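Dumudia opens its doors, and the robot turns up on time
7 Mar 2023

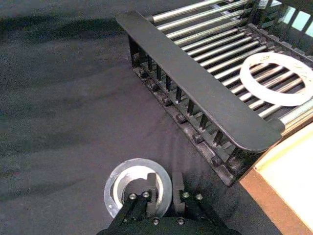 What will visitors see if they come along?
A robot arm sorting rings on a bench, at a pace that lets you see what it is doing, with staff standing near enough to be asked awkward questions.

Dumudia, the Fodelham handling and packing firm, will hold its first public open day this month at its workshop on Soriano Road. The company has spent three years telling its neighbours that it "does automation", and has noticed that this phrase ends most conversations. The open day is meant to start a few.

The main attraction is a working bench on which a two-finger gripper handles a metal ring beside a bed of steel-coloured rollers. The job is dull on purpose. Rings of different sizes and finishes arrive at the firm's customers mixed together, and somebody has to pick them up, turn them the right way and put them where they belong. For most of the firm's history that somebody was Bienvenido Malabanan, now workshop manager, who will run the demonstrations.

"I did that job for a long time and I can't say I miss it," said Mr Malabanan. "A ring is a rotten thing to pick up. It has a hole where you would like the middle to be, and it rolls off when you look away. My knees know every inch of that workshop floor."

The gripper's answer is to put one finger through the hole and leave the other outside, then close on the rim. Visitors will be able to try the same trick with a pair of kitchen tongs at the next table. Staff have been practising. The scores will not be published.

There will be 12 demonstrations over the day, each followed by time for questions. The bench is covered in dark cloth, which stops dropped parts from bouncing, and the firm expects some dropped parts. Jennylyn Layug, who leads the project, has asked that these be left in the programme.

"We had a long meeting about whether to show a tidy film instead," said Ms Layug. "I have sat through a lot of tidy films. If the arm fumbles one, people can watch us work out why – that is most of the job anyway, and it may as well be done with an audience."

The project, known in the workshop as Esport after a spelling mistake on the first purchase order, began last September. In its most recent long trial the arm attempted 1,602 picks. Ms Layug will go through the failures in a short talk at lunchtime, with charts. Tea will be served before the talk and again after it.

Children are welcome with an adult. The arm works behind a marked line and stops if anyone steps over it, a feature already tested thoroughly by the sales team. Visitors are asked to wear closed shoes and to keep scarves and lanyards tucked in.

Dumudia has also been asked whether the arm will be taking anyone's job. The firm employs the same people at the sorting benches as it did before the project and has 2 vacancies, both for technicians. Applicants may bring a CV to the open day and hand it to a human being at the front desk.

Entry is free and there is no need to book. Parking is limited, and the firm next door has asked us to mention that its yard is not a car park.

Notes to editors
Reporters who would like time at the bench before the public arrives should contact Jennylyn Layug at the Soriano Road workshop. Mr Malabanan is available for interview, though not during demonstrations and preferably not before his first cup of tea.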